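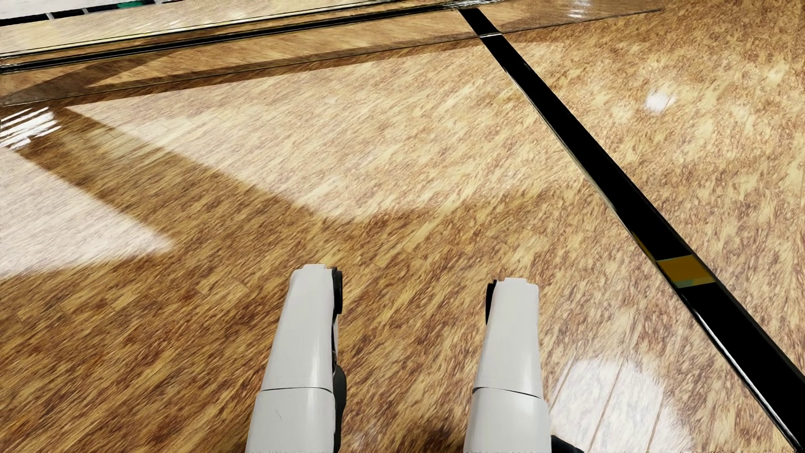
Nouri Wood Names

A word list of timber and flooring terms, with the trade name, the botanical name and any local names we could find. It was put together for people who write or translate catalogues for wood sellers.

Maintained by Jarlath Kavanagh. Spanish entries checked by Itzel Cárdenas.

Contents

terms.csv: the main list, one term per row
sources.csv: where each term came from
grain.csv: words for grain and figure (streaked, mottled, quilted and so on)
old/: the first version, kept for anyone who still links to it

Columns in terms.csv

term: the name as printed in the source, lower case
lang: en or es
botanical: genus and species, blank if the source gives only a trade name
source_id: matches sources.csv
note: free text

Known problems

"Mahogany" and "walnut" are used loosely by sellers. We keep every use and say so in the note column.
Colour words were left as found, so "honey" and "amber" may mean the same thing in different rows.
There are 30 rows with no source. They came from a lost notebook and will be removed in August unless someone can trace them.

Corrections

Send the row, the change and a source. Each change needs 2 people to agree before it goes in. Requests are read on Monday.

Licence

Free to use and change, with credit to the Nouri list.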